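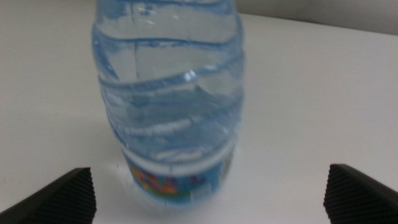 Skipping looks simple when you watch a boxer do it, and this is why many beginners give up after one week. They expect to do three rounds on the first evening and they step on the rope every few turns. In this page I explain the way I teach it to new members at our gym in Ningate, from choosing the length of the rope to the first full round of three minutes. You need a rope, flat shoes with thin soles, a timer and some water, and a clear plastic bottle with deep ridges in the side is good because it does not slip when your hands are sweaty. Put it on a table away from the rope, not on the floor beside your feet.

Choosing the rope

For learning, take a plain plastic rope with a little weight in it. The thin steel ropes are very fast, but they hurt the shins when you miss and you don't feel where they are in the air. Leather is nice but slow. I began with a rope called Zuvby, which I bought second-hand, and I still give it to beginners because the handles turn easily.

To find your length, stand on the middle of the rope with one foot and pull the handles up along your body. The top of the handles should come to your armpits. When you get better you can shorten it so they come to the middle of the chest. Most ropes have a knot or a small clip inside the handle. Shorten it a little at a time, and don't cut anything until you have skipped with that length for at least two weeks.

The floor

A wooden floor or a rubber mat is best. Concrete is possible for short practice, but your calves and shins will complain the next morning. Check above your head also. In my first flat I broke a lampshade and I had to explain it to the landlord.

Step 1: Turning without jumping

Hold both handles in one hand and let the rope turn at your side. Keep the elbow near the ribs and turn from the wrist. The sound of the rope touching the floor should be regular, like a slow clock. Do this for one minute, then change hands. If your shoulder becomes tired, you are making the circle with the whole arm.

Step 2: Jumping without the rope

Now put the rope down. Stand with your feet together, knees a little soft, and make small jumps on the balls of your feet. Your heels stay off the floor but they are not high. The jump is only so big that a rope could pass under. Beginners nearly always jump too high and pull the knees up, and they are out of breath after 20 seconds. Look straight ahead, as if an opponent stands there.

Step 3: Putting the two together

Take one handle in each hand with the rope behind your heels. Swing it over, jump once, and stop. Let the rope rest against the front of your feet or behind you, then begin again. Do it singly until you have made 9 clean turns with a stop after each. After this, try two in a row, then three. There should be no extra small hop in between. Many people learned the double hop at school and it is a hard habit to lose.

When you miss, don't start again in a hurry. Put the rope behind you, breathe out, and go.

Step 4: The boxer's step

When you can do 100 turns with not too many mistakes, you can learn to change the weight from one foot to the other. Jump on both feet, but let the left take most of the weight for one turn and the right for the next. The free foot only touches the floor lightly with the toes. It saves the calves, and it is the same rhythm you will use later when you move around the ring. My colleague Huia Hoani teaches this with two jumps on each side, left left, right right, and I think her way is easier for people who have no sense of rhythm (I was one of them).

Step 5: Rounds

Set your timer for one minute of work and one minute of rest. Do three of these. Each week add 30 seconds to the work, until you are at three minutes with one minute of rest between. Drink in the rest, small mouthfuls only. A full stomach and a skipping rope are not good friends.

Don't count your turns in the rounds. Gumaro Zepeda, who trained beside me at the Urquhart club, once did 486 turns without a miss and talked about it until December, but his feet in sparring were still flat.

Common problems

The rope hits the back of your head. It is too short, or your hands have gone up. Keep them at the height of your hips.

The rope catches the toes always on the same foot. One hand is further from the body than the other. Look in a mirror or ask somebody to watch you from the front.

Pain in the shins. Stop for a few days. When you return, make the sessions shorter and the jumps lower. If it hurts also when you walk, see a physio before you skip again.

Sore forearms. You are squeezing the handles. Hold them with the thumb and first two fingers and leave the others relaxed.

For the first month, skip before your other training, while your legs are fresh. Later you can put it at the end too. The next page in this series is about wrapping the hands.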